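Chapter 4

Racks, Tubes and the Order of the Bench

What you will learn in this chapter

How a test tube rack is built and what each part of it does
How to load, carry and unload a rack without mixing the samples
How to prepare a set of colored water for practice
How to keep a rack record
How to clean and store wooden and plastic racks

Words to know: rack, rail, shelf, dowel, drying peg, position, rack record, meniscus

4.1 Why we begin with the rack

In the first three chapters you worked mostly with one vessel at a time. You filled one beaker, you weighed one dish, you heated one flask. From this chapter on, you will work with many small vessels at the same moment, and this changes the work more than students usually expect. One tube in the hand is easy to remember. Twelve tubes with clear liquid in them look all the same, and after a short talk with a neighbor you do not know any more which one you filled last.

The rack is the tool that remembers for you. It holds the tubes upright, this everybody knows, but it also gives to each tube a place. If the place is written down, the tube can be found again, also by another person and also on the next morning. For this reason the school laboratories that use the Vikik bench course spend the whole first session of November with racks and colored water only. Some students find it too simple. The same students often come back to this chapter in spring, when they have lost a sample.

4.2 The parts of a rack

Racks are made from wood, plastic, coated wire or metal. The wooden rack is the oldest kind which is still in daily use, and many schools keep it. It is quiet, it does not slide so easily on a smooth bench, and a glass tube that is put in a little too fast is less likely to crack.

A common wooden rack has a top rail with a row of round holes. The tube goes through the hole and is kept from falling to the side. Under the top rail is a lower rail, which we call the shelf. The bottom of the tube rests on it. In better racks the shelf has a shallow hollow under each hole, so that the round bottom of the tube does not move. Between the rails stand the vertical parts. These can be thin dowels or flat pieces at the two ends, or both.

Many racks have also pegs. A peg is a short stick which stands up from the wood. A washed tube is put over it upside down, and the water runs out. Not every standing piece of wood on a rack is made for drying. Some are only ornament, and some are there to protect the end tube. Before you put a tube over a peg, look if it is narrow enough and long enough. A tube that hangs crooked will fall when somebody moves the rack.

The size of the hole must fit the tube. A narrow tube in a wide hole leans, and a leaning tube is hard to read. A wide tube in a narrow hole must be pushed, and a pushed tube breaks. If your laboratory has tubes of more than one width, keep them with their own racks and do not mix the two sets in one drawer.

4.3 Positions

We count the positions of a rack from left to right, starting with one, as seen by the person who does the work. This sounds clear, but the person on the other side of the bench sees the rack the other way around. So one end of the rack must be marked. A pencil line, a piece of tape or a dot of paint is enough. The mark is always placed at position one. When the rack is carried to another bench, it is first turned until the mark is on the left, and only then somebody reads from it.

If a rack has two rows, the rows get letters. The row near to you is A and the row behind is B. The third tube in the back row is then B3. Write the letter first.

An empty position keeps its number. If positions four and five are empty, the next tube stands in position six, and it is not renamed to four. Beginners like to close the gaps, so that the tubes stand nicely together. Please do not do this. A gap can have a meaning, for example that a tube was taken out for heating and will come back.

4.4 Colored water for practice

For the exercises of this chapter we use water with food coloring. It costs little, it is safe on the skin, and a mistake is seen at once. When a yellow tube stands in the place where the record says blue, no long discussion is needed.

You need for each pair of students:

one rack with its test tubes
three small beakers
food coloring in yellow, red and blue
one dropper for each color
a marker and paper tape
a tray with a low edge
paper towels

Fill each beaker halfway with tap water. Put one drop of color in the first beaker and stir. Look through the beaker against a sheet of white paper. If you can see the paper well and the color is still clear to name, stop there. More drops make the liquid dark, and in a dark liquid the meniscus is difficult to see. For orange-red, begin with yellow and add the red slowly. One drop of red is often enough, and a second one can be too much. For a light blue use one small drop and more water.

Use one dropper for one color. When a dropper was in the wrong beaker, rinse it three times and change the water in the beaker too, if the color has become dirty.

Place the rack on white paper or on a light bench. On a dark bench the yellow tubes look brown and the blue ones look nearly black. Light should come from the side or from behind the tubes. Do not place the rack in direct sun for the whole session, as some food colors become pale.

4.5 Loading the rack

Put the empty rack on the bench with the mark to the left. Put the empty tubes in the rack before you fill them. Fill them where they stand, from position one upward, and let the dropper touch the inner wall a little under the top. The liquid then runs down without bubbles. Fill every tube to one third. A tube which is full to the top cannot be carried safely and cannot be mixed.

To take a tube out, hold the rack with one hand at its end and lift the tube with thumb and first two fingers, close under the rim. Pull straight up. When you pull to the side, the tube presses against the edge of the hole and the rack can tip. To put it back, look first at the hole in the shelf or at the place where the bottom will rest, and let the tube down slowly until you feel the wood.

Carry a rack always with two hands, one at each end, and keep it level. Walk, and say to the others that you are coming. If the way is long or there is a door, put the rack on the tray.

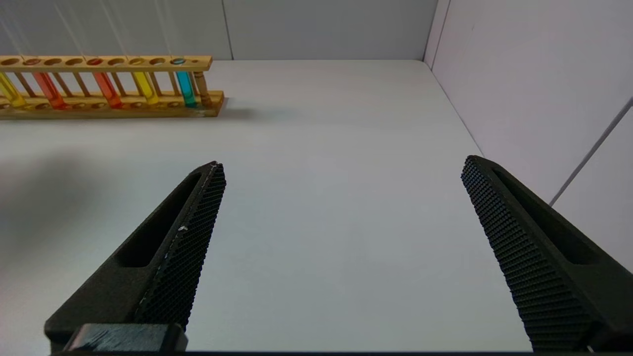 Figure 4.1 Wooden rack with yellow, orange-red and cyan-blue liquids. Some positions in the top rail are empty.

When the same color stands in more than one tube, as with the yellow and the orange-red in Figure 4.1, the color alone does not tell you which tube it is. You must give the position too. Write "orange-red, left" only if there are two of them and both stand in the same rack. In all other cases write the number.

4.6 The rack record

The rack record is a small table on paper. It has one line for each position, also for the empty ones. In the line you write the position, the content, the time when it was filled, and your initials. Changes are not erased. Draw one line through the old entry, so that it can still be read, and write the new one beside it.

Larger laboratories give a number also to the rack itself. In the Hsueh system, which is used in the later chapters of this book, the rack number has four digits and comes before the position. The second tube in rack 1720 is then 1720-2, and the second tube in rack 3201 is 3201-2. Your class may not need four digits. But when there is more than one rack in the room, each rack needs a name, and the name must be on the rack and on the record.

A label on the tube is a help and does not replace the record. Tape can fall off in a water bath, and ink can be wiped away by a wet thumb. If the label and the record do not agree, do not guess. Set the tube aside and ask.

4.7 Cleaning and storage

Empty the tubes in the sink, one after another, and rinse them with tap water. Use the narrow brush, and stop when you feel the bottom. The wire end of an old brush can go through the glass. Rinse the last time with distilled water if your teacher asks for it.

A wooden rack is never left in water. Wipe it with a damp cloth, then with a dry one, and let it stand in the air. Color that has gone into the wood can stay there, and this does no harm. Plastic racks can be washed in warm water with a little soap. The Stustasik and Esten pattern racks in plastic come apart in two pieces for washing, and both pieces must be dry before you join them.

Look at the rails when the rack is dry. A split around a hole grows with use. Put such a rack aside and tell the teacher. Racks are stored flat, with the mark to the front of the shelf, and nothing heavy is placed on top of them.

Exercise 4A

Allow 20 minutes for this exercise. Work in pairs. The first student fills six tubes with three colors, leaves at least two positions empty, and writes the record. The second student turns away. The first student then changes the places of two tubes and turns the rack around. The second student must find position one, read the record, and put every tube back in its right place. Then change roles, and use two tubes of the same color in the exchange. Write in your notebook what happened with the second exchange and what would be needed to notice it.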